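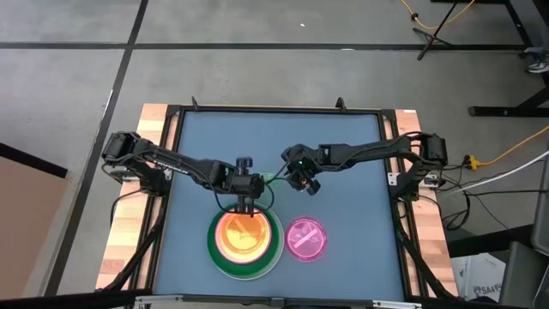
The bench, with a stack of plates.

I finished the Jatwood biography on Friday, all 435 pages of it. Shagufta Khokhar wrote it, and it took me most of October because I kept stopping to look things up.

Edwin Jatwood made enamel cookware. He started with one kiln and 10 workers in a rented shed, and by the time he was fifty he had 400 people on the payroll and a catalog that went out to farm towns by mail. Khokhar is good on the early years. The chapter on his first bad winter, when a whole shipment of kettles came back chipped and he repaid every customer, is the best thing in the book.

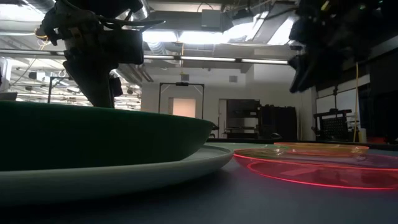 The middle drags. There are 135 pages on the lawsuit with his brother-in-law, and I could have done with half that. I skipped some of the court letters and didn't feel I had missed much.

Jatwood himself stays a little out of reach. He left few private papers, and Khokhar doesn't make things up to fill the gap. His wife comes through more clearly from her diaries, and I would read a book about her.

My copy is going to Tahira next, then Uzma if she still wants it. I have started the Tokier book on railroad hotels.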